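Trasalex Landlord Help Desk
Ticket 3505
Subject: Security deposit shows as zero after building changed owners
Product area: Leases and deposits
Opened: 2 April 2024
Status: Resolved

Customer report

We bought a small apartment building on Odera Street in Paston in December. The seller was also on Trasalex, so the leases were moved over to our account with the owner transfer tool. Rent has been coming in fine. The tenant in unit 2 has now given notice, and when I open the move-out screen the deposit held reads $0.00. The lease says $940. The seller's last statement also says $940, and we have a signed form from the tenant agreeing with that amount.

The move-out screen will not let me enter deductions or start a refund because it thinks there is nothing to refund. I tried editing the lease and typing the deposit in again. It saved, but then the tenant got an automatic request to pay a new deposit, so I canceled that and apologized to them. Please don't have me do that step again.

First response from support

Thank you for the report, and for canceling the request quickly. We can see in the log that it was withdrawn before any payment was made, so there is nothing to return on that side.

The deposit field on the lease is the amount the tenant owes under the contract. The move-out screen reads from a different place, the deposit ledger, and that ledger is filled by money received. Changing the lease will not change the ledger. It only tells the system that a deposit is due.

Could you check two things for us? First, open Accounts, then Deposits Held, and tell us whether the tenant is listed there at all. Second, look at your closing statement and tell us how the deposit got to you. Some sellers send the money by wire and others give the buyer a credit against the purchase price.

Customer update

The tenant is listed in Deposits Held with a dash where the amount should be. On the closing statement the deposit is a credit to us, on the line below prorated rent. No separate wire came in. We put our own money into the Masidov trust account the week after closing to cover it, and I have the bank statement showing that.
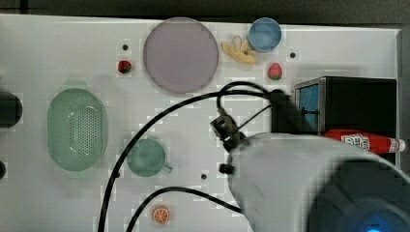 Does a credit at closing count as receiving the deposit?
A credit is treated as the deposit having been handed over to the buyer, and from then on the buyer's account should show it as money owed to the tenant. In Trasalex it has to be entered by hand, as there is no bank transaction for the system to match.

Support notes

Checked the owner transfer record for the building. The lease, the rent schedule and the tenant contact details all moved. The deposit line was left in a state called "awaiting funds," which is what the transfer tool does when the seller's side does not mark the deposit as sent by wire. It stays that way until somebody confirms receipt. No alert goes out, so a buyer can go months without noticing.

Checked the Masidov bank feed. The customer's payment into the trust account is there, but it was sorted under Owner Contribution. That category is right for money an owner puts in to cover repairs or fees. It is wrong here, and it explains why the trust account balance looked correct while the tenant's ledger was empty.

Steps sent to customer

1. Go to Accounts, then Deposits Held, and open the tenant's line.
2. Choose Record Opening Balance. Do not choose Request Deposit.
3. Enter 940.00 and use the closing date as the effective date.
4. Under Source, pick Credit at Closing and attach the closing statement.
5. Go to Bank Activity, find the payment into the trust account, and change its category from Owner Contribution to Deposit Funding.
6. Match it to the opening balance you just made.
7. Reload the move-out screen.

If step 6 gives the message "No eligible record," leave the page open and tell us. It usually means the bank feed has locked the month.

Customer update

Steps 1 to 4 worked. Step 5 worked as well. Step 6 gave me the message you mentioned. The move-out screen now shows the right deposit, but there is a yellow banner saying the funds are not verified, and the refund button is gray. I asked Masidov on their own support line whether the month was closed on their end and will paste what they say.
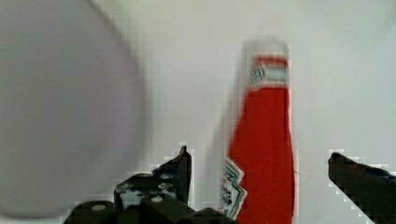
Masidov: The trust account has no hold on it and the deposit funding is available. Our feed closes each month to category changes once the statement is issued, and a platform that wants to change an older item has to ask us to reopen it. We have reopened the month for this account. Your provider should refresh the connection before trying the match again.

Support response

Thanks for pasting that. We have refreshed the connection from our side and can see the month is open. Please repeat step 6 only. The opening balance from step 3 is saved, and entering it a second time would double the amount owed to the tenant.

Customer update

Matched. The banner is gone and the refund button is active. I entered one deduction for a missing mailbox key – the tenant had already agreed to it in writing – and the itemized statement came out with the right starting amount.

Resolution

Deposit ledger corrected by recording an opening balance and matching the trust account payment. No change made to the lease. A request has been filed to have the owner transfer tool warn the buyer when a deposit is still awaiting funds.

Related tickets: none linked
Closed by customer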